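4. Equipment Planning and Cost of Ownership

4.1 Scope of the purchase

The lab needed a tabletop sorting cell that could pick up ordinary household waste and move it to a bin. The request went out in October as a single line in the equipment plan, under the heading "arm and accessories." That line proved too vague to price. When we asked suppliers for quotes, each one drew the boundary in a different spot. Avgate quoted an arm, controller and pedestal. Vistorlow quoted the same items plus a gripper and one day of setup. Joubert quoted the gripper alone and left the arm to us. The totals could not be compared until we wrote our own list of what a working cell contains.

We settled on six cost groups: the arm with its controller, the pedestal and floor bracket, the gripper, the table and bin, the test objects, and the staff time needed to bring the cell into use. Shipping was folded into the group it belonged to. Floor space was not charged, as the room was already assigned to the project.

The task itself set most of the limits. A plastic water bottle weighs very little when empty, so payload was never the deciding factor. Reach mattered more. With the pedestal behind the table, the arm has to come up and over the far edge, lower a gripper onto an object near the middle, and still get to the bin on the left side. We worked out the reach from the pedestal position first and chose the arm size second.

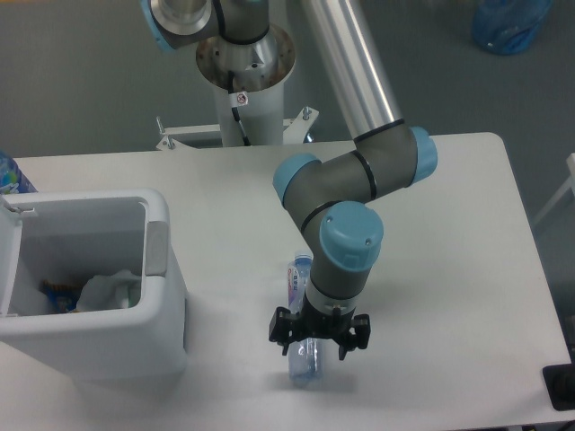

The first plan had called for the arm to be bolted to the tabletop. This would have saved the price of a pedestal, but it would have taken up work area and required a much heavier table. Kanini Mwakalinga, who prepared the budget, priced both layouts. The pedestal version cost more in hardware and less in furniture, and it allowed the table to be swapped without moving the arm. We chose the pedestal for that last point. Later projects are likely to want a different work surface, and a plain table is a small expense.

4.2 The gripper

The gripper was the hardest item to budget. Suppliers tend to list it as an accessory, though it decides which objects the cell can handle. We treated it as a separate purchase with its own approval, and we asked for a loan period before committing.

Bottles were tested in more than one pose. An upright bottle gives the fingers a clear target from above. A bottle lying on its side is lower and can roll, and the fingers have to come down close to the table. Soft waste adds a further problem. A thin bag resting against a bottle changes the outline of the object and may be caught along with it.
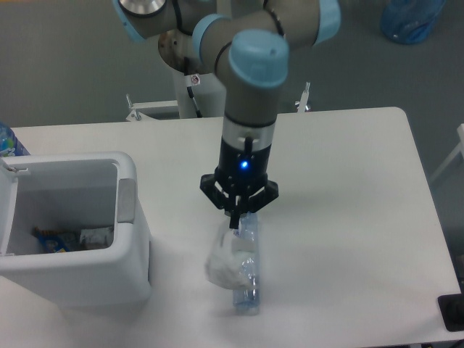 Figure 4. The gripper over a clear plastic bottle lying on the table, with a crumpled white plastic bag against its side.

Mixed items of this kind belong in the planning stage. If the loan period is spent only on single, rigid objects, the buyer learns little about the waste the cell will meet in use. We set aside half of the trial for items that touched or overlapped. This slowed the trial down, and Vistorlow extended the loan at no charge.

Replacement parts should be priced before the order is placed. Finger pads, cables and the coupling between wrist and gripper are small items, but they come from different sellers and have different lead times. Our quote from Joubert listed pads in sets only. We bought two sets with the gripper and entered a third in the second-year budget.
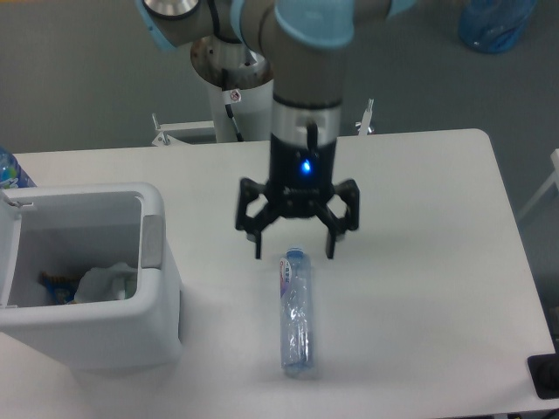
Figure 5. Fingers spread above a bottle on its side, its blue cap toward the gripper. The open bin stands at the left of the table.

4.3 Table, bin and test objects

The table and bin together came to a small share of the budget, and we nearly left them out. Both affect the result. A white, matte surface was chosen to limit glare, but it offers little contrast with white tissue or a white bag. We kept the white table and wrote the contrast problem into the test plan — a darker top can be added later if the results call for one.

The bin has a rectangular opening and was bought from a household supplier. We removed the cost of a custom chute from the plan after checking that the arm could reach over the rim. A chute remains an option for groups that need to run without someone emptying the bin.

Test objects were budgeted at 2169 in local currency for the project period. The figure covers bottles, cups, bags, wrappers and tissue, with an allowance for crushed items that could not be used again. Thin cups were bought in larger numbers than bottles because we expected them to deform under the gripper.
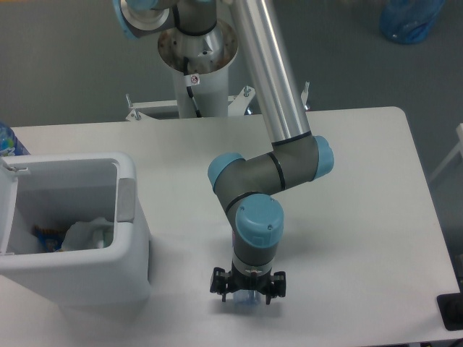

Figure 6. A small transparent plastic cup held upright in the gripper, to the right of the bin.

4.4 Staff time

None of the quotes covered the full cost of getting the cell into use. Vistorlow's setup day would have taken care of mounting and the first power-up. It did not include the risk assessment, operator training, or the hours needed to teach and check positions over the table. We planned five working weeks for one engineer and entered this as a cost group of its own, at the same level as the hardware.

The Gremdale site, which is planning a second cell, has used our list as its starting point. It kept the six groups and moved spare parts into a yearly line, which makes the first-year total look lower but matches the way that site pays its bills. Either method works if the same one is applied to every quote.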